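Chapter 4
Light in the Rooms We Live In

Walk into any room after sunset and stand still for a minute before you reach for the switch. Your eyes are doing something wonderful. The pupils are opening wide, the cells at the back of the eye are growing more sensitive, and shapes that were lost in the dark a moment ago begin to come forward. By the time you've finished this chapter you'll be able to explain that minute, and you'll never look at a dim hallway in quite the same way again! 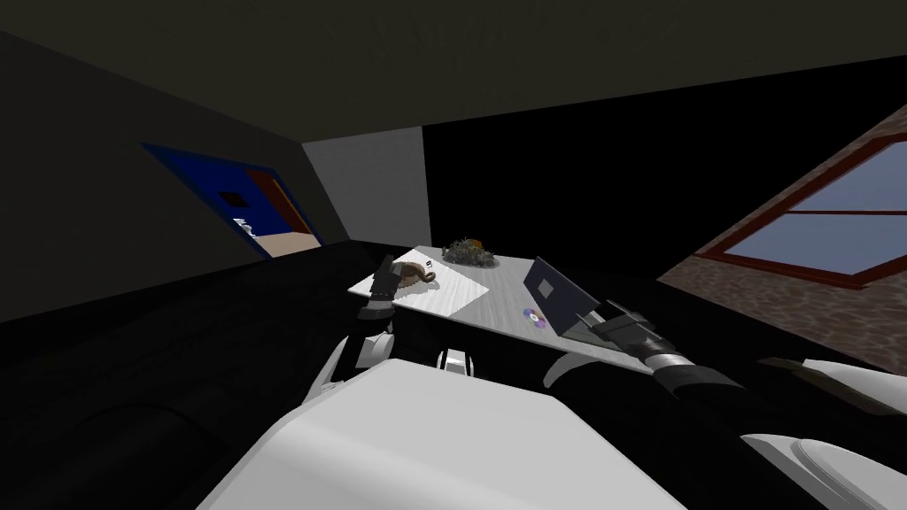
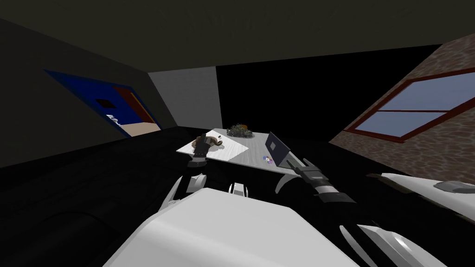 Figures 4.1 and 4.2. A dimly lit room and the table in it (computer renderings).

Light from a lamp almost never goes straight to your eye and stops there. It lands on a wall, and some of it is swallowed up while the rest bounces off toward the ceiling, the floor, the furniture and, finally, you. The share that bounces is called reflectance, and it is the first big idea of this chapter. Fresh snow sends back most of the light that hits it, and black velvet hardly any. Ordinary rooms fall somewhere in between, and the color of their surfaces matters far more than most people expect. Look at the charcoal wall and the almost black floor in Figure 4.1, then at the lit room through the doorway, where the floor is beige. A pale floor gives light a second chance, and often a third. A dark one takes it in and keeps it (as a tiny amount of heat, which we'll come back to in Chapter 6).

In the last chapter we treated light as something that travels in straight lines from a source. That picture still works, and you'll need it here. What changes now is that every surface becomes a source of its own - a weak one, but there are a lot of them. Add up all those weak sources and you get what lighting designers call the ambient level of a room.

We measure the light arriving at a surface in lux. A comfortable living room in the evening might have 100 lux on the coffee table. Outdoors on a bright day the number shoots up into the tens of thousands, and yet both places feel perfectly fine to us. Stop and think about how strange that is. Your eye handles an enormous range without any fuss, and for that very reason it makes a poor measuring tool. You'll want a light meter for the activities in this chapter, and the simple kind is good enough.

Our running example is the reading room of the public library in Derkville. In April the library repainted its dark brown walls in off-white and changed nothing else: same lamps, same tables, same carpet. Before the paint, the meter on the center table read 100 lux. Afterward it read 346. All of that gain came from light that had been in the room the whole time, soaking into the walls. We'll work through the numbers in Section 4.2, and then you can try the same sums on the ferry terminal at Quintela, where the ceiling is the problem.

Before you go on, try this at home. Pick a room with one lamp. Hold a sheet of white paper upright beside an object on a table, on the side away from the lamp, and watch the shadowed side of the object. It brightens! Swap the white paper for black and watch again. Write down what you see, and keep your notes for the first exercise.

Words to know: reflectance, absorption, ambient level, lux, diffuse reflection

4.1 Where the Light Goes

Diffuse reflection is what happens when light strikes a rough surface and scatters in every direction. Paint, plaster, paper and wood all do this.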